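Kakinbridge Makers Forum > Home & Storage > Baskets for the bread table, and what to do with the wall behind it

Print this thread | E-mail to a friend

withy_and_wool
Posted 11/3/25

I've gone basket mad, so bear with me. We're doing up the back room at the hall for the shared lunches and I've been put in charge of the bread table, which suits me down to the ground. Up to now the rolls have gone out in whatever was in the cupboard – mixing bowls, a roasting tin, once a cake tin lid – and I'd love it all to look as if it belonged together.

So I've been trying out baskets, and I think I've found the shape. Roughly rectangular with soft corners, a lovely golden tan, and a thick twisted rim that goes all the way round. I'm so taken with that rim! The weave inside fans out where the sides meet the bottom and I could look at it all day.

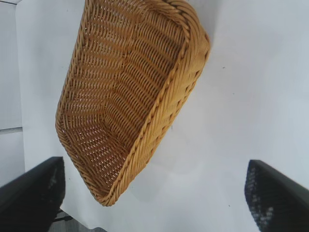

Trummer: Lovely colour, but I'd want to know what it's made of before I bought a stack of them. If it's real cane you can't keep dunking it in the sink. If it's the plastic sort you can scrub it and forget it. For bread I'd go plastic every time, and I say that as someone with a shed full of willow.

withy_and_wool
I honestly can't tell you from looking, the strands are so even and they've a bit of a sheen to them. I'll ask the shop. Would you still put a cloth in if it's the plastic sort? I had in mind some of that blue check cotton from the market in Sterton.

Trummer
Cloth either way. Crumbs get down between the strands, and seeds are worse. Poppy seed is the devil.

flourpower_jen
Oh I'd have the cloth for looks alone! Cut it big enough to fold back over the top and the rolls stay soft as well. I made 6 last December out of one old sheet and they've been through the wash every week since and still look smart. Zigzag the edges if you can't be bothered to hem.

Can I put in a word for round ones though? People reach in from all sides and the corners just collect the sad little broken bits.

withy_and_wool
I did think about round! But the table is long and narrow and sits up against the wall, so everyone comes at it from the front anyway. With the straight-sided ones I can line them up and still get the butter on. Round ones left silly gaps when I tried it with plates.

Afonso Azevedo
I'm on the side of the corners. We had round ones at the allotment teas and they wouldn't sit neatly on a shelf afterwards. One thing to check is whether yours go inside each other. A thick rim can stop them nesting, and then you need a whole cupboard for 13 baskets.

withy_and_wool
Good point, I'll take a second one off the shelf and try it before I pay. Cupboard space is very tight.

Now for the other half of my question, the wall. It's pale grey, very plain, matt, and I can't make up my mind what it needs. My first thought was to leave it be and let the baskets and the bread do the work. Then I got excited about a long shelf up there for the baskets when they're empty, and then pegs, and then I had to go and lie down.

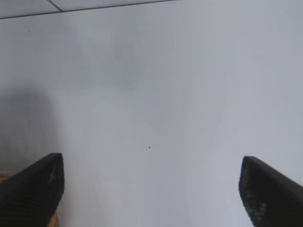

If I do go for the shelf I'd like it high enough that tall people don't bang their heads when they lean over for the butter, and low enough that I can reach it without the steps. I'm not tall. I've also been offered an old plate rack, painted cream, and I keep changing my mind about whether cream goes with that grey or just makes it look cold.

flourpower_jen
Cream with a cool grey can look a bit off, like milk in the wrong light. Paint the rack! A mustardy yellow would pick up the baskets beautifully.

Flerkus
Going to be the misery here. Leave the wall alone. Every hall I've ever been in started with one nice shelf, and two years on it had a dead spider plant on it, a box of raffle tickets and somebody's single glove. A plain wall is a pleasure.

withy_and_wool
Flerkus, you've clearly met our hall. But baskets on a shelf, all in a row, in that honey colour! You have to admit it would be cheerful.

Flerkus
Cheerful for a fortnight. Then greasy dust.

Trummer
He's right about dust. Baskets on an open shelf want a wash before each use. Pegs are better, you can hang them with the open side to the wall. A thick rim like that will take a loop of cord, just go round the whole rim and don't poke through the weave.

Afonso Azevedo
Pegs for me too. Find out what the wall is made of first. Knock on it and listen, and if it's hollow use the proper fixings. Ours came down with 2 hooks and a lump of plaster, over a tea towel.

withy_and_wool
Pegs it is, I think, with the open side to the wall. I'm going to cut a strip of paper to the length of the table and tape it up so I can see where they'd go. Mustard for the peg rail, Jen, I'm sold on that! Does anyone have a bit left in a tin before I buy a whole new one?

flourpower_jen
I've got most of a small tin left from the kitchen stools. I'll bring it on the day of the next lunch, remind me.

Print this thread | E-mail to a friend

Recent in Home & Storage
Hemming napkins without a machine
Peg rails: screws or glue?
Getting candle wax off a tablecloth
40 jam jars, free to collect from Sterton
Best tea urn for a small hall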